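Bring back the town swimming hole

I grew up 200 yards from Minwood Pond, and I learned to swim there the way everyone on our road did, by being dared off the raft by an older cousin. Last June I went back and swam it again at seven in the morning, and I have been pestering people about it ever since!

Most towns around here have let their ponds go. The ropes came down, the raft rotted, and a sign went up that says no swimming in letters you can read from the highway. I understand why. Insurance costs money and lifeguards are hard to find. But a pool pass in our county now runs $300 a summer for a family, and the nearest pool is a 17-mile drive. Plenty of kids simply don't swim.

Minwood went the other way. Manouchehr Khosravi, who taught gym at the middle school for most of my childhood, talked the town into opening the pond again for mornings only, with two paid guards and a water test every week. He told me the first season was mostly retirees doing a slow breaststroke and talking the whole way across (I joined them, and it's wonderful). Then the grandchildren started coming. 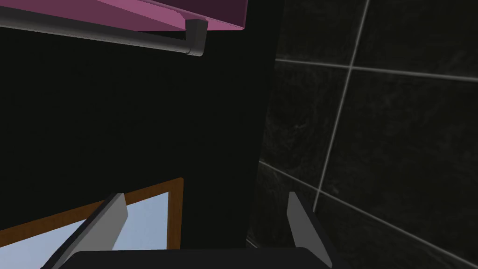
Cold water wakes you up in a way coffee never has for me. You come out pink and starving and you want to talk to whoever is standing there with a towel. I met more neighbors in two weeks at the pond than in years of waving from the car.

So yes, I'd like our council to take the sign down. Start small, mornings in July and August, one roped section at the shallow end. Pay the guards properly. And put the raft back, please, a good solid one, because somebody's cousin is going to need it.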